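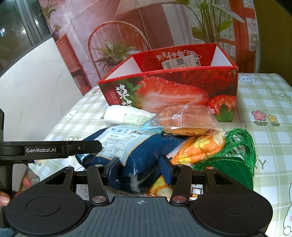
Mei-kuen Yu wished to know whether food and cloth items may share one gift box, and the matter had been raised on this board before without a settled reply. Her full message follows.

I am preparing a gift box for a colleague at Wandbridge and would appreciate guidance on the order of packing. The box is red, with a strawberry design. The contents include a bread roll in a clear bag, a dark blue packet with a printed label, a paper-wrapped package and a piece of orange fabric with yellow flowers. The box will travel by car for 2 hours and will be handed over the following morning. On my first attempt, in August, the bread arrived flattened and the fabric smelled of the bakery. Is there an accepted method, or should the bread be given separately?

Posted 1 October 2021

We use cookies to remember your preferences and to measure visits to this site. By continuing to browse, you accept our cookie policy. Accept - Manage settings

Meirion Dafis

Food and cloth may be packed together provided that the food is fully sealed. A bakery bag that is merely folded over does not meet this standard and should be placed inside a second bag with a proper closure.

The following order is recommended. Place the heaviest sealed packets flat on the base of the box. Fold the fabric into a long strip and set it along the sides, so that it fills the gaps and keeps the packets from sliding. The bread goes in last, at the top, with nothing resting on it. Before the box is closed, the lid should be lowered gently as a test. If it touches the bag, the contents are too high and one item must be removed - pressing the lid down is what flattens a roll.

Labels showing ingredients or a use-by date should be left in place and should face upward. The recipient may have an allergy of which the sender is unaware. I would also advise against packing bread with scented goods of any kind, including soap and sachets. Bread takes on odors quickly, even overnight.

A roll weighing 135 grams or more can mark thin fabric if the bag is greasy on the outside. Wipe the bag with a dry cloth first. Tissue paper between the two is also suitable.

Urnis

I buy the bread on the day and carry it in my hand. Boxes are for things that keep. Gako sells inserts with 4 sections, but I have not used them with food and cannot comment on the fit.

Mei-kuen Yu

Thank you both. I will use a second bag and place the roll on top. The fabric will go along the sides as advised.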